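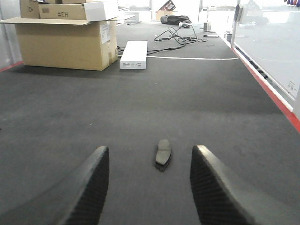 Trackside brake and undertray technician - Hornia Motorsport

Posted August. Full-time, permanent. Based at our Tulholm workshop, with travel to all rounds.

Hornia Motorsport runs two cars in the national touring car series and looks after a small number of customer cars in state-level racing. We are looking for a technician to take charge of brakes, uprights and undertray on one of the two cars, starting before pre-season testing.

The position has come up because we are splitting one job into two. Up to now a single technician has covered the brakes on both cars, which was workable when the rounds were one race long. With three races a round and less time between them, each car needs its own person.

About the team

We moved into the Tulholm building two seasons ago. There are 14 full-time staff, and we bring in casual crew for race meetings. The cars are built and maintained in-house, apart from engines, which go out to Guradholm for rebuild, and gearboxes, which are serviced by the supplier. Paint and vinyl are also done off site.

You would report to the number one mechanic on your car. The workshop manager looks after rosters and leave.

What the job involves

At the workshop:

Strip, inspect and rebuild calipers after every round.
Measure discs and pads, record wear and decide what goes back in the used stock and what gets thrown out.
Bed new pads and discs on the brake dyno and label them as matched sets.
Inspect uprights, wheel bearings and hubs, and replace to the lifing sheet.
Repair and refit undertray panels, skid blocks and brake ducting.
Keep the spares count up to date so that the transporter leaves with what it is meant to have.

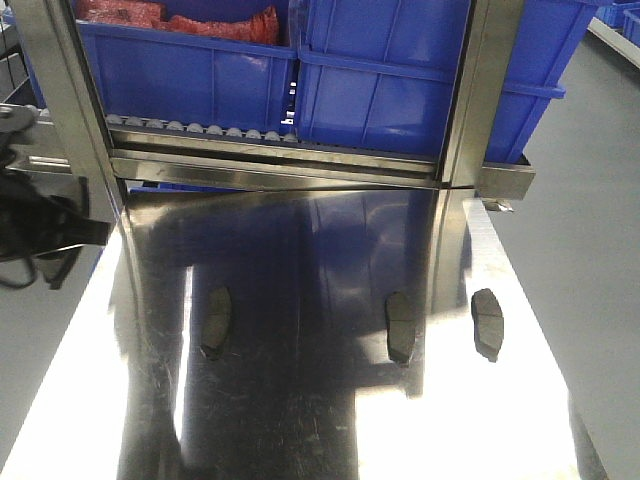 The lifing sheet is a spreadsheet and you will be in it every day, so you need to be comfortable typing up your own figures. We don't have a data entry person. Each caliper has its own page going back to when it was bought, and we expect that record to be kept properly even in a week when the cars come home damaged.

At race meetings:

Fit the brake package chosen by the race engineer before each session.
Check temperatures and pad thickness when the car comes in and pass the readings to the engineer.
Bleed the system overnight and after any caliper change.
Work as part of the pit crew during compulsory stops. The position in the stop is decided after pit practice, so you may be on a wheel gun, a jack or the fire extinguisher.
Help with set-up and pack-down of the garage and the awning.

Hours and travel

Normal workshop hours are 7.30 am to 4.30 pm with a half-hour lunch. In the two weeks before a round, expect to work later than that. Overtime is paid or taken as time in lieu, your choice, and most of the crew take a mix of the two.

There are over 60 nights away in a full season, counting tests. We pay for flights, accommodation and meals. Rooms are twin share at most rounds. The two closest circuits are reached by road, and if you hold a heavy vehicle licence you may be asked to share the driving of the transporter, with a rest day afterwards.

The workshop closes for three weeks over Christmas and everyone takes leave then. Leave during the season can be arranged between rounds but not in a race week.

What you need

A trade qualification in light vehicle, heavy vehicle or aircraft maintenance, or equivalent time in a race team.
At least two seasons working on race cars at any level. Club and state racing count.
Experience with multi-piston calipers and floating discs.
A current driver's licence.
The ability to lift wheels and gearbox cases safely, and to work on your feet for a long day.
The right to work in Australia.

Useful but not required

Carbon fibre and fibreglass repair.
TIG welding.
Forklift or heavy vehicle licence.
Experience with Sauerland data loggers - we use them on both cars for brake temperature and line pressure.
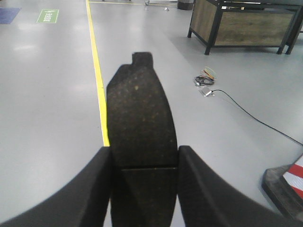

Speckled block in gripper

Pay and conditions

Pay depends on experience and will be discussed at interview. It is above the award rate, plus superannuation and a travel allowance for each night away. Team uniform and boots are supplied. You will need your own hand tools for the workshop. The tools that travel in the transporter belong to the team and stay with the car.

There is a three-month probation period, normally covering pre-season testing and the first round. If you are moving from interstate we will put $268 a week towards rent for the first month while you find somewhere to live. Parking at the workshop is free. There is no useful bus.

How to apply

Send a résumé of no more than two pages and a short cover letter telling us which cars you have worked on and what you did on them. Please be specific. "Assisted with race preparation" doesn't tell us much. Include two referees, at least one of whom has worked beside you at a race meeting. We will not ring your current employer without checking with you first.

Applications can be sent through the form on the careers page or dropped in at the front office in Tulholm. Put "Brake technician" in the subject line. Applications close at 5 pm on the last working day of August.

Shortlisted applicants will be asked to spend a paid day at the workshop. You will rebuild a caliper, measure a set of discs and fill in the sheet, then have lunch with the crew. We reply to everyone who applies, though it can take us a couple of weeks if there is a race meeting on.

Apprentices: we are not taking first-years for this position. A separate ad for the apprentice intake goes up once the season has finished.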